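Catcombe Tabletop Simulation Set: README and planning notes

Last revised March 5, 2018

What this is

Catcombe is a set of simulated two-handed tabletop episodes. We put it together to decide what to buy for the real workcell at the Erley site before any money was committed. The episodes, the cost sheet and these notes are kept in the same folder so that anyone reviewing the purchase request can see what it was based on.

The set is small. If you need a large general training set, look elsewhere. If you are trying to work out how many arms, hands and spare fingers to put in a budget, it may save you some time.

Contents

episodes/ - 100 episodes, one folder each
scenes/ - table, plate and object models used to build the episodes
costs/ - the purchase sheet and the two supplier comparisons
notes/ - meeting notes and open items
splits.txt - the planning split and the held-back split
LICENSE - internal use and evaluation only

Each episode folder has rendered images, joint positions for both arms, finger positions for both hands, and a one-line task label. Of the 100 episodes, 74 are in the planning split. The rest are held back for checking whichever hand we end up buying.

Tasks

All tasks are moves of small objects between plates or from the table to a plate. Plates vary in size, color and pattern. Patterned plates were added after the first review, when Stubbs pointed out that plain white dishes make the vision problem look cheaper than it will be in a customer kitchen. The camera budget went up one line as a result.

Most tasks need only one hand. The other stays raised and open to the side. We kept both arms in every episode because the question of one arm or two is the largest single item in the budget, and we wanted the same data to serve both cases.
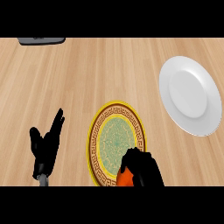 Wanpen Nilsuwan
Equipment Planning Lead, Catcombe

When one black hand is down at the patterned plate with the orange object and the other is open over on the left, the second arm is costing money without doing any work. That is the case I was asked to look at. I went through the planning split and marked every episode where the second hand touched anything at all. It did in 46 of the 74. Those are mainly the tasks where a plate has to be steadied or turned first.

My recommendation is to buy two arms and one full five-finger hand, and to fit the second arm with a simple two-finger gripper for the first year. The steadying tasks do not need five fingers. If the simple gripper turns out to be the limit, a second hand can go into the November request.

Budget summary

Figures are in US dollars and come from costs/purchase_sheet.csv.

Fixed table, mounts and guarding: 3,877
Arms: quoted, see supplier comparison A
Five-finger hand: quoted, see supplier comparison B
Two-finger gripper: quoted, see supplier comparison B
Cameras and lights: in house, except the one added camera
Spare fingers and cables: allow one full set per hand

Quotes from Brarimik are valid for the current quarter only. They include delivery to Erley but not installation. The other supplier includes installation and charges separately for training. Please compare the totals at the bottom of the sheet and not the unit prices, which do not cover the same things.

Items people forget

Wrist adapters are not included with the arms. The simulated robot goes straight from arm to wrist to hand, so nothing in the episodes will remind you to order them.

Real plates chip. The purchase sheet has no line for dishes at present. Add one.

Floor loading at Erley has been checked for the table and two arms. It has not been checked for a third.

Known limits

Lighting in the renders is soft and even. Do not use these episodes to choose lamps.

Hands in the images are very dark and show little surface detail. Use the joint and finger files if you need to know what a finger is doing.

Contact forces are not recorded. We could not use the set to size the hand motors and relied on the supplier sheets for that.

The plates are often partly out of view at the bottom of the image. This affects camera placement. The mount drawing in notes/ uses a wider view than the renders do.

Open items

Delivery date for the arms, waiting on Brarimik.
Service contract, one year or three. Stubbs to decide.
Power supply on the north wall at Erley.
Rerun of the held-back split with the two-finger gripper model.

Changes to the purchase sheet should be made in the costs folder and noted in notes/changes.txt with your initials. Questions about the episodes or the budget go to Wanpen Nilsuwan.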